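Purkgate opens its doors, and its bathroom, to the neighbors

GREDPORT. Visitors who turned up at Purkgate's open day in March hoping for a robot butler were pointed toward the sink. The robotics firm, which moved into the old Cosdale showroom last year, kept the bathtubs that came with the lease and now uses the place to teach machines the chores most of us put off until company is coming.

The teaching is done by people. They pick up a pair of hand-held grippers, one per hand, and go about the cleaning with those in place of fingers, while the recordings pile up for a robot to study later.
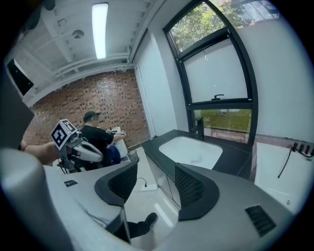
More than 1640 recordings have been made since the project began, according to Kekeli Antwi, who runs the collection sessions and has strong feelings about brushes. "Everyone thinks the grip is the hard part," she told the afternoon group. "The hard part is getting a grown adult to clean a sink the same way twice." A man near the door said his wife had been working on that for years.

The demonstration started a little after 2 and moved along briskly. Each run is timed, and the clock sits down on the floor level where the operator can glance at it. There was some murmuring over the choice of a toilet brush for a sink. Antwi said the brush was new and the sink had never been used for anything but practice, and the murmuring mostly stopped.
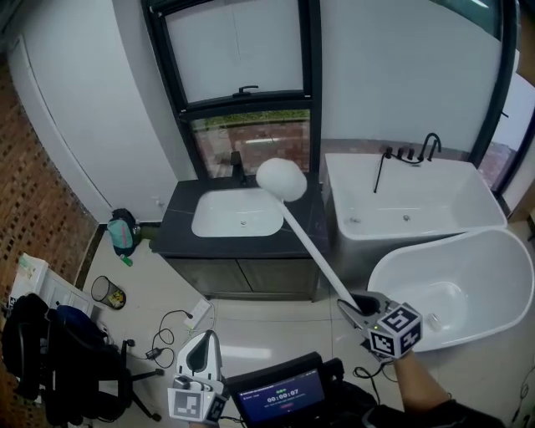

What the robot gets out of it

Kobina Gyamfi, the engineer who handles the data, explained that the patterned cubes on top of the grippers let the software work out where each hand is. The program is called Agyeman, after a street he used to live on. It has been through 77 versions. He described the current one as "confident," and when asked if that meant good, he said it meant confident.

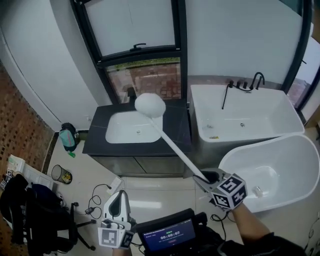
A brush held over the sink during the open-day demonstration. Purkgate

Members of the public were invited to try the grippers for themselves, and 13 did. The youngest needed no instruction at all. A retired plumber spent his turn inspecting the faucet and gave it a passing grade.

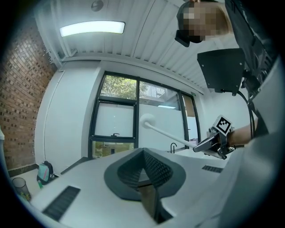
Gyamfi would not say when a robot might do the job alone, though he did allow that it would be after the next round of funding. Purkgate plans to move on to bathtubs over the summer and is looking for paid operators, mornings only. No cleaning experience is required. Coffee and sheet cake were served in the front office.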